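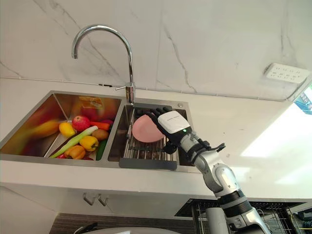

Home robots > Arms and hands > Upkeep

Wrist camera drifts after cleaning the fingers
Posted March 2023 by skinau_kitchen

I've got an arm at our counter for loading the dishwasher, and I love it! Plates go fine until I clean the fingers. Then it closes a little to one side and pinches the rim. I take the pads off, wipe them, put them back and run the Murnia setup again. What am I missing?

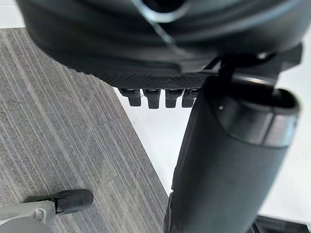 Page 2 of 5

I've also tried slower closing (700 on the Welau speed setting, down from 2,000). Gentler, still off to one side.

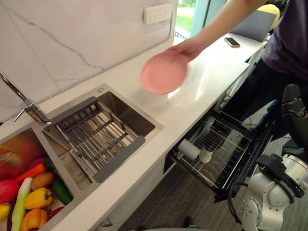
Babak Daneshvar
Great project! My bet is the pads. If one sits proud, the hand closes off-centre and the setup happily saves the wrong zero. Seat both, close the hand with nothing in it, look for a gap, and only then run setup. Check the cable has slack at the wrist too – mine used to tug on every turn.

Bijan Mohammadi
Try it on something round before you go back to plates. You'll see the lean straight away in the wrist view.

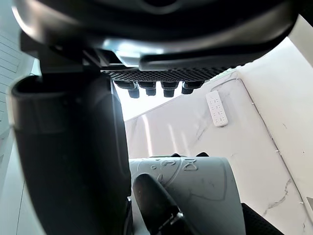 Wrist view, light grey item between the fingers

arellano_fan
Restart it?

Comments (2)

skinau_kitchen: One pad was proud! Redoing setup tonight.
Babak Daneshvar: Brilliant, put the speed back up last.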